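Ticket: Snack corner, packages slide down in the stepped tray
Place: Doltero office, coffee room on the ground floor
Opened by: Milan Verschueren
Handled by: Jelle Jacobs (Flavora, pantry service)
Priority: normal
Status: open, waiting for parts

Problem as reported

Since we changed to the clear stepped tray, the packages do not stay where we put them. The chocolate bars turn sideways in the top channel, and the small boxes lean against each other. In the morning I put everything straight, and after lunch it is crooked again. People also complain that they must search for the price list, but this is a different problem and I will open a separate ticket for it.

The second question is about the wrapped sandwiches. We put them on the white tray, standing on the cut side so that people can see the filling. Some of them fall over when a person takes the one beside it. Is there a better way, or do we need another tray?

Milan

First answer

Hello Milan, thank you for the clear report. Please tell me which model of stepped tray you have. The name should be on the bottom, near the corner. Please also tell me if the shelf under it is level. You can put a round pencil on the shelf and see if it rolls.

Jelle

Reply

The name on the bottom is Prirum. I did the test with the pencil and it rolls slowly to the window side, so I think the shelf is not level. I put 4 folded pieces of paper under the feet on that side and the pencil does not roll now. The bars are a little better but they still turn. The tray is not screwed to anything — maybe it should be?

Milan

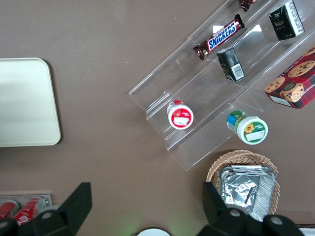
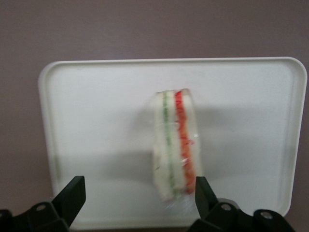
Ticket last changed: 3/2/18 by J. Jacobs

Answer after the pictures

Thank you, these help me a lot. I write my remarks separately for the two trays.

Stepped tray. The Snickers lies at a slant, and I think the channel is too wide for one bar alone. The Prirum tray is made for boxes, and a bar has enough room to turn in it. Please put the bars side by side, all with the logo up, and fill the channel over its full length. When you have only a few bars left, push them together to one end and close the space with a divider. I have ordered ten dividers for you from Macedo. They are clear, so they will not look strange in the tray.

The black boxes can stay in their channel, but please turn them so that the barcode label is at the back. It is not important for the sliding, only the guests like to see the front. The plaid cookie box is a bigger package and it lies in the lowest part, which is correct. Do not move it to a higher step. The tubs with the white lids can also stay low.

You do not need to screw the tray. When it is screwed you cannot lift it out for washing, and crumbs will collect under it. If it moves on the shelf, use the thin rubber mat that came in the same package. Cut the mat a little smaller than the tray.

White tray. A sandwich with three slices of bread is tall and narrow when it stands like this, so I am not surprised that it falls when somebody touches it. The tray itself is fine, the low rim is only for holding the crumbs and it cannot support a sandwich. You can try two things:

Put the sandwiches close together in a row, with the cut side to the front but lying on the long side.
Fold the loose end of the film flat under the sandwich before you put it down. In your picture this end is gathered at the bottom, and a sandwich does not stand well on a fold.

Please do not press the sandwiches together to make them stable. The bread will get soft and the filling moves out.

Jelle

Reply

I changed the sandwiches today. Lying down they do not fall, but you see less of the red and green filling and I am afraid people will ask what is inside. I will write small labels. For the folded film I agree, it made a difference also for the ones which I left standing.

The rubber mat I cannot find. Maybe it was thrown away with the carton in November, when we had the painting work. Can you send a new one? The shelf is 100 cm long.

Milan

Answer

I will put a mat in the same delivery as the dividers. It takes about 3 working days. Please keep the paper under the feet until then, and write here when everything is in place. I leave the ticket open.

Jelle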